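12/26/18

I got to the Litport workroom early, which meant Remedios Prieto had to talk to me with her coat still on. She has packed gift sets there for nine years – cups, soaps, little jars, whatever the client sends – and for the past 30 weeks she's been sharing the job with a robot arm. I wanted to know what that's like when you're the one standing next to it all day.

"You want the nice version or my version?" she asked. I said hers, please!

Her version starts in March, when a notice went up by the time clock saying Litport was bringing in automation for the stuffing work. Stuffing is the part where you push tissue into every cup so it keeps its shape in the box and doesn't chip on the rim. "It's the job everybody got put on when they were new," she said. "My thumbs hated it. But it's also where you sit and talk. So I was mad, and I also wasn't mad. I went home and told my sister both things."

We walked over to the table while she was telling me this, and I'll admit I stopped listening for a minute. There's something about watching a machine handle a piece of tissue paper that just gets me.
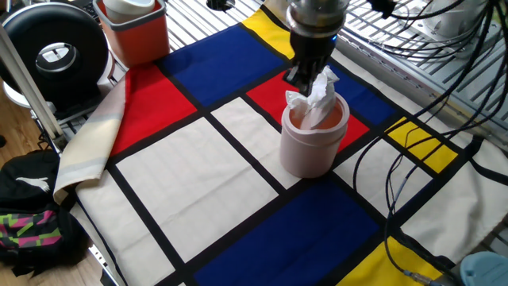
*Tissue going into a pink cup at the Litport workroom.*

Remedios was less impressed. "Tissue is the worst thing you could give it," she said. "A box is a box. Tissue is different every time you pick it up. The first month it would grab two sheets, or it would grab air and go through the whole motion anyway, very serious. We used to clap."

The person they were clapping at, sort of, was Hjalti Juhl. He came over from Endex to get the cell running and ended up staying on Litport's payroll. He's tall and talks fast and apologized to me twice for the cables. He told me the arm's program is called Sama, and that the first Goicoechea order they ran through it was 721 cups. "We finished it by hand," he said. "I stuffed a lot of those cups myself. Remedios taught me. She was not gentle about it."

"He was folding it," she said. "You don't fold it! You crumple it and then you push from the middle."

That turned out to matter quite a bit. Hjalti had set the arm up to work with neat folded squares, and it was Remedios who told him to give it crumpled wads, so the fingers would have something to bite on. He changed it that week. She's still waiting for somebody upstairs to mention it.
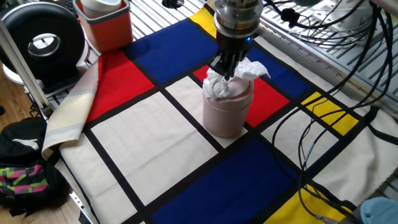

*The gripper with its wad of tissue over the cup.*

So what's different now? Her title, for one thing. She's a cell lead, with a small raise that she described with a hand gesture I can't put in print. She checks finished cups, clears jams and decides when a batch is too fiddly for the arm and should go back to people. Her thumbs are better. She sits less and walks more, and she has opinions about the floor.

The talking is what she misses. There were 38 people on the packing side when she heard the news, and there still are, but they've been spread out over boxing, labels and returns. "They didn't fire anyone and I say that to everyone who asks," she told me. "But I used to know whose kid had a fever. Now I hear it two days later."

I asked Hjalti if he thinks about that part. He took a while to answer. "When I was with Endex I'd leave before I found out," he said. "Here I eat lunch with them, so yes." He's been pushing to have the labeling bench moved next to the arm, mostly so there'd be people around it again. Management wants a drawing first. He's made two.

Would Remedios go back to the old way, if she could pick? She finally took her coat off at that point and hung it up.

"For a day," she said. "A slow day, with the radio. Then I'd want my thumbs back."

She had a Goicoechea batch to check before ten, so I let her go.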